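Trundeck expands hand-held demonstration work for produce handling

February 2021

Trundeck has moved its produce-grasping program to hand-held demonstration and will stop using remote control for most new tasks, the company said Friday. The change applies to its Ovbridge site, where operators have been recording pick, turn and place motions for a packing arm sold under the name Escobedo.

Under the earlier method, an operator drove the arm from a console with a pair of joysticks and a wrist display. Each session required a free arm, a safety check and a second person at the stop button. With the hand-held tool, the operator carries the gripper itself and performs the task directly. A camera on the tool records the view past the fingers, and printed markers give the software a reference for finger position.

"Console operators were spending most of their attention on the delay," said Yolanda Ostrowski, who manages data collection at Trundeck. "They would stop above the item, wait, correct and then close. The arm learned the stop along with everything else."

The company set a target of 3000 accepted demonstrations for the first group of items. It has 2000 so far. A demonstration is accepted if the item stays in the grip from pick to release and the camera pose can be recovered for the full motion. Recordings with lost tracking are discarded.

The first group has 8 items, among them eggplant, cucumber, lemon and bell pepper. Eggplant was added at the request of Prellham, a regional packer that plans to test the arm on one line. Its smooth skin and tapered shape make the grip point matter more than it does with round produce, and a grasp too near the stem end tends to let the body swing.

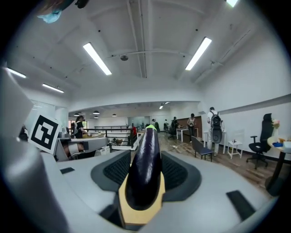

Emilian Ciobanu, a controls engineer on the project, said reflections on glossy skin remain a problem for the vision model. His group is recording the same motions in several rooms to vary the lighting and background. Another 300 demonstrations are reserved for testing and will not be used in training.

Remote control will be kept for tasks that depend on the reach limits of the arm, including deep-bin picking. Trials at Prellham are scheduled to start in August, with the line running at reduced speed and a worker stationed at the outfeed.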